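Trudcombe grip fault

The Trudcombe grip fault was a defect in the Mallance hand-held gripper, reported on 2021-03-28 by Lilla Balogh of Wetham. Under light loads the fingers kept closing after the trigger was eased, bruising soft fruit and, in one case, pinching an operator's thumb. Of 485 units checked, 86 were affected.

Bontu Mamo traced the fault to a worn return spring - a part shared with the older Derese model. Owners were told to stop using affected units until the spring was replaced. Repairs finished in August.

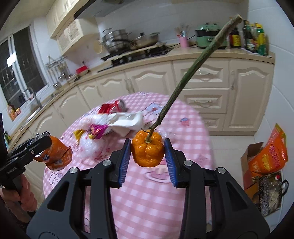 A hand-held gripper with blue finger pads holding a mandarin by its sides, twig attached.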